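The January test packet comes home in the backpack under half a granola bar, and most of us meet it the night before it's due back. A few household habits that have kept ours from going the same way:

**Give school paper one spot.** Ours is a wire letter tray on top of the fridge, high enough that the dog and the juice can't reach it. Anything with a signature line goes in face up. Everything else gets read standing at the recycling bin.

**Keep score reports in a binder.** A cheap one, with 4 dividers: reading, math, science, and "what is this." When Savbridge switched report formats, parents with last year's sheet could at least see that the new 119 and the old 3,000 weren't on the same scale. The rest of us spent a weekend convinced our children had forgotten how to read.

**Cook the night before.** Test-morning breakfast should be something the kid already eats. I once made a spinach frittata for brain power. It was admired, and then it was scraped into the sink.

**Sharpen pencils at the kitchen table,** over a sheet of newspaper, and do the whole box. The classroom sharpener at Cirnholm Elementary eats them down to the eraser.

**Practice online in short goes.** Fifteen minutes at the table, then stop, even if it's going well - especially if it's going well. Use a real mouse if the school does. Dragging an answer into a box with a trackpad is a separate subject, and they don't teach it.

**Tape the testing schedule inside a cabinet door.** The one with the cereal. A calendar in the hall is for guests.

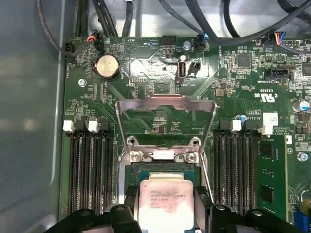
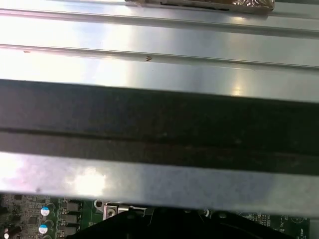 **How long should I hang on to old score reports?**

Keep them until your child has finished at that school, plus one year. If you're moving to another district, carry the binder in the car with you, as records requests can be slow.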